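The Ferry Office

Liliana Grasso kept the ferry office in Flonimthorpe for most of her working life, and when the bridge opened in August she was told to clear it out by noon.

There was less to clear than she expected. A kettle, the tide tables, a coat that had belonged to the man before her. Ticket number 419 was still in the drawer, the last one printed and never sold. She put it in her pocket.

Dušan Stan came in at ten with his hat on. He had run the boat for her and for the man before her.

"They want the keys," he said.

"They can have them at noon."

He sat down on the bench where the passengers used to wait. Over 200 people had crossed on the morning of the flood, and Liliana had sat on that same bench afterward with her shoes off, and Dušan had brought her soup from the kitchen at Matić. Neither of them mentioned it now.

"What about the lost things?" he asked.

She had forgotten the lost things. People left gloves on the boat, and umbrellas, and once a birdcage. They went into the basket, and anyone who came asking could look through it.
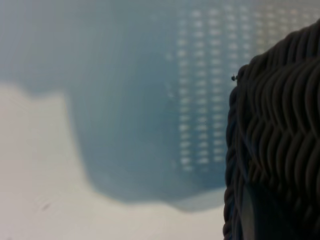
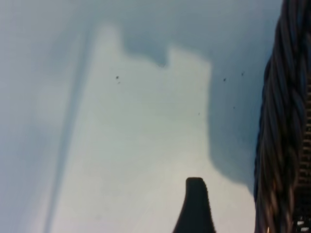
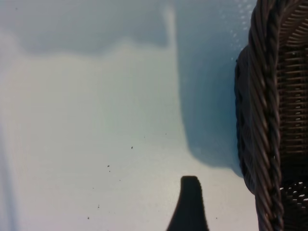
Dark wicker, with a rim twisted like rope.

"Danica Đorđević left a scarf," Liliana said. "She wrote to me about it from Skekus. I never answered."

"When was that?"

"She was 68. She'd be older now."

Dušan took off his hat and turned it over. The road to Skekus went across the bridge, and he had said in front of everyone that he would never set foot on it.

"I could drive you," he said.

Liliana found the scarf, which was green and smelled of the river, and folded it into her bag. She locked the door at eleven and left the keys on the sill. Then they walked up to his truck, and he drove onto the bridge slowly, looking down at the boat the whole way over.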